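Ticket 3559: white table top, maroon tray, marks that keep coming back
Opened by: Lindalva Mendonça
Room: Driltarthorpe, upstairs craft room
Status: open, then closed, then open again (sorry!), now closed 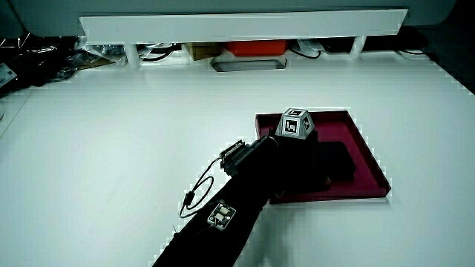
Hi all, me again. I've got two complaints that may or may not be the same complaint. The first is that my white table keeps picking up pinkish smudges, always on the right-hand side where I keep the maroon tray. The second is that the tray slides. I put beads in it, I reach for one, and the whole thing scoots toward the back shelf like it has somewhere to be.

I use that tray every single day (sorting, mostly, and sometimes it holds my tea, which I know, I know). I like it because the rim is low enough to get my fingers over but still stops things rolling off. I don't want to swap it for another one if I can help it.

What I've tried so far, before anybody asks:

Wiped the table with a damp cloth. Smudges went pale but you could still find them if you put your head down sideways and looked along the surface.

Wiped it with dish soap. Better. Came back in two days.

Turned the tray a quarter turn. No change, except now I kept reaching for the wrong corner.

Put a folded paper towel underneath. Stopped the smudges completely, made the sliding SO much worse. I lost a whole scoop of seed beads off the front and I'm still finding them in my slippers.

Update, same evening

Reply from Conceição at the help desk asked me to rub the bottom of the tray with a white cloth and see what comes off. Good call! It came away pink. I did the inside floor as well and got nothing at all, so whatever is going on, it's only the underside. She also wanted to know if I ever leave it sitting wet. Well, yes. I rinse it, shake it and put it straight back on the table, and I've done that since I got it.

So her theory is that water gets trapped under there and lifts a bit of color each time. That fits with the smudges being worst in the mornings.

Update, next morning

Left the tray standing on its edge in the dish rack overnight, bone dry when I picked it up. Put it on a clean patch of table at breakfast and checked at lunch. No smudge. Put a teaspoon of water under it on purpose, waited an hour, and there it was, a lovely pink blotch. I was weirdly pleased.

The old marks took a bit more doing. I mixed baking soda with just enough water to make a paste, left it on for 13 minutes (I meant ten but the phone rang), and wiped it off with a soft cloth. Please do try a hidden corner first if your table is anything like mine. The finish is matte, and I was scared of ending up with one shiny patch that I'd have to look at forever. It came out fine, but I went very gently.

Closed the ticket here, feeling smug.

Reopened, January

Okay, the sliding. I forgot about the sliding!

Conceição suggested stick-on rubber feet. I bought a sheet of the Zotari ones, 100 to a sheet, so if anyone in the building needs little clear dots please come and see me. Four of them, one near each corner. They held for a week and then two dropped off, which left the tray rocking every time I leaned on it.

I figured the glue was the problem, so I tried again and did it properly this time: washed the underside, dried it, wiped it with rubbing alcohol (more pink on the cloth, naturally), let it air for an hour, then pressed each dot down hard and counted slowly to thirty. I also moved them in a little from the edge, as I think I was catching them with my fingertips when I picked the tray up.

Then I left the whole thing upside down until the following day. This was the hard part, I had a bracelet half finished and nowhere to put the bits.

Where it stands now

Three weeks on, all four feet are still there. The tray stays put when I reach into the far side, and even when I push on the rim with my thumb. The feet also lift it up a tiny bit so air can get under, and I haven't seen a new smudge even on the days I've been lazy about drying.

One leftover question that doesn't need its own ticket. The floor of the tray has a bit of a shine to it, and under the bright lamp I sometimes get glare right where I'm trying to pick out small beads. I've been laying a scrap of felt in there. Does anyone have something better, thin enough that it doesn't bunch up against the rim? Buden on the ground floor mentioned shelf liner, and I'll cut a piece this week and see how it goes.

Fine to close. I've kept the paste recipe on a card inside the cupboard door.

Lindalva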